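Jundemow widens household data set with two-arm plant care tasks

14 shares | 3 comments

Jundemow, the robot learning project run by Onel with hardware support from Bestus, has added plant care to the set of household tasks it records for training. Collection began in May at the Kļaviņa workshop building and covers watering, moving potted plants and clearing the work surface. The target is 300 accepted episodes before the first training run.

Each episode is a complete attempt at one task, performed by a human operator who controls two arms at once. The system stores joint positions, gripper opening and video on a shared clock. A model is later trained to predict the next short stretch of arm motion from the video and the current joint state. No motion is scripted, and the software is given no stored model of the watering can or the pots.

Tõnu Baranauskienė, who leads collection at Onel, said watering was picked for the handle. "A block can be gripped from nearly any side. A can has a few good grasps and a lot of bad ones, and after the grasp it still has to be tilted with some control," Baranauskienė said. "Our older tasks ended when the object was picked up. In this one the pick is the easy half."
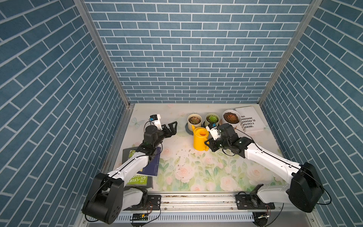 Layouts are changed between episodes according to a printed list. Potted succulents, books and the can are moved, and either arm may be assigned the grasp. Books are included as obstacles in the watering task and as objects to be moved in the clearing task. The intent is to keep the model from tying a motion to one fixed spot on the table. The arms share a front rail, and their mounting points stay the same for the whole collection so that recordings from separate days can be combined without a new calibration.

An episode is accepted if the operator completes the task and all data streams are intact. Failed grasps followed by a recovery are kept and tagged. Episodes in which the arms touch each other are set aside for a separate review – the project has not decided whether they will be used. Operators work in blocks of 30 minutes and then change over, a limit brought in when timing logs showed slower and less steady motion late in longer sessions.

The first batch produced 31 accepted episodes. Eglė Eglītis, who handles data review, said most rejections came from video streams that drifted out of step with the joint data, and a smaller share from operators who paused too long before the grasp. Long pauses are a known problem in this type of training: a model that sees many still moments may learn to stop and stay stopped.

"We trim idle time at the start and the end, but we don't cut the middle," Eglītis said. "If the middle is bad, the episode goes. Stitching two halves together leaves a jump in the joint data, and the model will try to copy the jump."

The review software was updated on Monday to flag timing drift while an episode is being recorded, so that the operator can restart at once. Before the change, drift was found only during the overnight check, and a full block could be lost.

Jundemow plans to hold back five layouts from training and use them only for testing. Results will be reported per layout, with grasp and pour scored separately. A single success rate would hide the stage at which an attempt failed, Baranauskienė said.

Bestus is supplying spare gripper fingers for the remainder of the collection. Onel has not said whether the recordings will be released outside the project. A decision on access is expected once the first training run has been evaluated.

3 comments | Share this story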